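About Eskola

Hi, I'm Hauwa! If you found us because somebody handed you a napkin that still looked good after a hundred dinners, welcome, you're in the right place. Eskola is a small sewing and mending school in Vendemville, upstairs from the old Destik shoe store (the sign is still up, and yes, people still come in asking for boots).

I started teaching in April, nine years ago, with two borrowed sewing machines and a folding table that wobbled. Back then it was just me on Tuesday nights, showing people how to hem pants. Then Anca Sima signed up for the hemming class, corrected my buttonholes in front of everyone, and by the end of the month she was teaching with me. She handles all the garment classes now and she's much more patient than I am.

What we mostly work with is everyday cloth. Dish towels, shirts, pillowcases, baby blankets, the stuff that gets used and washed and used again. We do have a silk class once in a while, but my heart is with checks and plaids. I love them! You get a whole grid of lines to fold and cut by, and a beginner can see right away if something's gone crooked. My very first lesson is always folding a piece of plaid so the stripes meet at the edges. People think that sounds too easy until they try it.
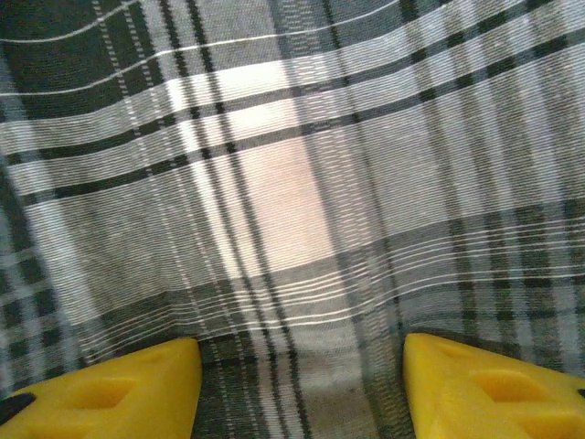 Dark green and gray plaid with thin white pinstripes.

A dark green check like that one is my favorite for teaching. The light bands are easy to follow with a row of stitches, and a tight weave will forgive you if you have to pick the same seam out more than once (you will, I still do). Anca likes a bigger check for shirts, where you have to match the pocket to the front, and she'll make you do it over until the lines run straight through. Don't take it personally.

Classes are kept small. Beginners meet once a week, and the mending circle is open to anybody who can thread a needle. Bring whatever has been sitting on your chair waiting for a button. We've got thread, pins, and two irons, plus a wall of fabric from Utora that I buy by the bolt and sell by the yard at pretty close to what I paid. A beginner class is $30, fabric for your first project included.

We also have the remnant shelf. Last spring I finally sorted it and found 123 pieces too small for a napkin and too nice to throw out. Those went into a quilt that now hangs at the top of the stairs - go ahead and touch it, everyone does. The shelf has filled up again since then, so help yourself to scraps when you come by.

You don't need to own a machine or know any of the words. Wear something comfortable, wash your fabric before you bring it (please!), and come up the side stairs, the front door sticks. If you'd like to see the room before signing up, stop in any weekday afternoon and ask for me or Anca.

Page last updated Sep 22, 2019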